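How to Tell If a Robot Can Do Your Chore Yet

Posted September 7, 2025 by Laiba Warraich

My brother-in-law Kamran wants a machine that will hem pants. He runs a little alterations counter called Satti, and every January, when the holiday clothes come back in, he sends me links to robot videos and asks if he can buy one. So I finally wrote down how I answer him. You can use the same steps for laundry, dishes, packing boxes, whatever's on your list.

Step 1. Write the chore out small

"Hem the pants" is way too big. Kamran's list went: pick up the pants, find the inside seam, turn the cuff, pin it, sew it, snip the thread. Go as small as you'd go for a kid on their first day.

Step 2. Circle everything floppy

Cloth, thread, plastic bags, cables, wet lettuce. A box stays put when you grab it, but a sleeve changes shape every time you touch it, and that's still hard for machines. If more than half your list is circled, I'd wait a year or two and check again (sorry, Kamran!).

Step 3. Find out who's driving

Plenty of good-looking demos have a person working the controls. That's fine, and it can be really impressive, but it won't free up your evening. Look for the word "teleoperated" in the small print, and if you can't find it, write and ask. I asked the people at Flirker about their folding arm and got a very nice, very clear reply: one operator per arm, the whole time.

Step 4. Look at the hardest handwork you can find

For sewing, I go to surgical robots. The jaws are short and squared, clamped on a curved needle with black thread looping up over the top, and there's a second instrument over at the left with narrow ridged jaws. Hands-wise, that's way past a pants hem! But surgical robots like these normally have a surgeon at the controls, so go back to Step 3 before you get excited. What I take from it is that the gripping part is in good shape – the deciding part is what your chore is waiting on.
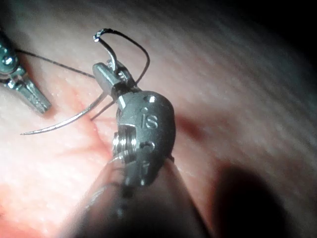

Step 5. Run it 100 times on paper

Ask how many tries out of 100 went fine with no help. Then ask what happens on the bad ones. A dropped sock costs you nothing, but a chewed-up wedding dress costs Kamran a customer. If the seller only has one video, treat that as one try.

Step 6. Add up the boring costs

Put down the price, the table space, and your own time clearing jams. Kamran's quote for a semi-automatic hemmer was $1,745, and he'd still be feeding every leg in by hand. He's thinking it over. If you've run your own chore through these steps, leave me the list in the comments, floppy bits circled.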